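Teaching the planner to see through plastic
Estley's software group turns to a stubborn problem in perception 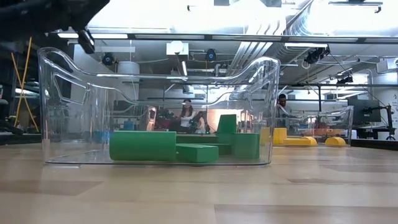

Green foam blocks in a clear bin at the Estley laboratory, with the gripper at upper left.

12/29/23

Transparent containers remain among the harder objects for a depth camera to measure. Light passes through the walls or glances off the rim, and the resulting point cloud may show a hole where the bin should be. A planner working from such data can send the arm straight into the side.

Estley began work on the question in May, together with the software firm Van Dijk. Their package, Govow, does not attempt to measure the plastic directly. It fits a stored model of the bin to those parts of the rim that can be found in the colour image, then passes the fitted walls to the motion planner as solid obstacles.

Foam blocks were chosen as the first contents. They are matt and easily told apart from the container by colour, although blocks of one colour lying together are still at times merged into a single object. The grasp module, Ulska, handles these cases by proposing six candidate grasps and discarding any that would bring the fingers too near a wall.

The test set now holds 3,687 labelled views. Planning takes over 40 milliseconds for each grasp, and the group wishes to reduce this before mixed contents are introduced. A further series of 100 trials will use bins placed one behind the other.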